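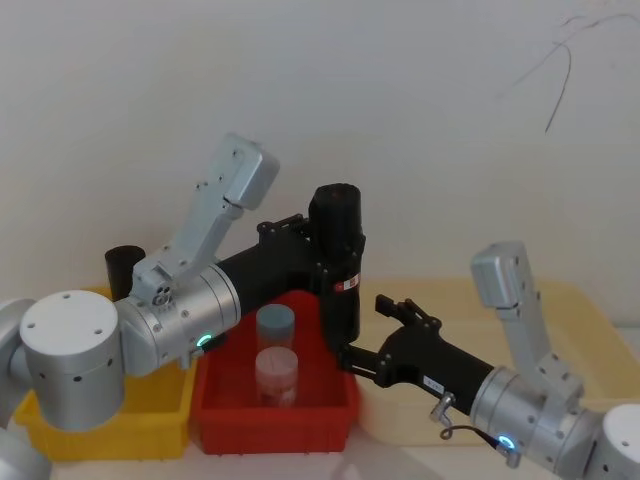 Evening Stock Clerk, Ridgeway Store

Celteo is looking for one person to help in our stock room. You will receive deliveries, put the goods in their right places and write down what is missing. Experience is welcome but not required, we will teach you.

The pay is 2150 dollars per month, before tax. You must be able to read labels in English and to lift boxes up to 70 pounds with a hand truck.

Please write to Delphine Thibodeaux at the store office until 2026-08-17.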